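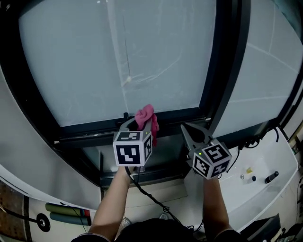

Search products Search Go

Finholm Window Cloth

Glass is the one job in the house where the cloth matters more than the stuff in the bottle. We've sold plenty of sprays over the years, and we still think most people would be happier with a good cloth and a bucket of warm water. The Finholm is the one we keep at home, and we're really pleased to have it back in stock in all the colours.

It's a tight, flat weave with hardly any pile, so it doesn't drag fluff around the way an old tea towel does. It holds a surprising amount of water for something so thin, then lets go of it with one good wring. And it scrunches up beautifully! You can bunch it into a fist for the stubborn bits or fold it flat for the last pass, and it goes into the corners of a frame without fighting you.

Where we like it best

Big panes, first of all. If you have a wide window with a narrow one beside it, you can do the pair without stopping to rinse, as long as you start with the cleaner side of the cloth.

Frosted and translucent glass is the other one. People assume it doesn't show the dirt, then the light comes through on a grey morning and there are the streaks and smudges. A damp Finholm lifts greasy marks off the smooth side very nicely. On the textured side go gently, with small circles and more water than you think you need.

Dark frames are worth a mention too. Black tracks and sills show every bit of dust and every dried drip, so save a corner of the cloth for them and do them last. Wrap the cloth over a fingertip and run it along the track, and go around latches slowly (the gunk hides behind them).

It won't do anything for scratches. A scratch is in the glass and no cloth will take it out. If you can feel the line with a fingernail, leave it alone and save your elbow.

How to use it

Wash it once before the first use. Wet it through, wring it hard and work from the top of the pane down. Flip to a fresh side when it starts to leave a trail. Finish with a second, dry cloth if you like a proper shine, and that's the reason we sell them as a pack of 2. For paint specks or old tape glue, lay the wet cloth over the spot for a minute and then rub.

Care

Machine wash at 30 with a little ordinary detergent. No fabric softener, please. It coats the fibres and you'll be chasing smears from then on. Line dry or low tumble. Wash the darker colours on their own the first time.

Details

Size: 42 cm square
Pack: 2 cloths, same colour
Colours: pink, sage, slate, butter
Hem: stitched, no tag

The pink is my favourite, for the simple reason that I can find it again after I've put it down somewhere.

Goes well with

Trerinura squeegee, wide blade
Lurko folding bucket
Nair glass soap, unscented

A note on the soap: a few drops in a full bucket is plenty. Too much and you'll spend the afternoon rinsing.

Questions about the cloth, or want to feel the weave before you buy? Drop into the shop or send us a message and ask for Harvey Kennedy. He'll happily talk about windows for as long as you let him.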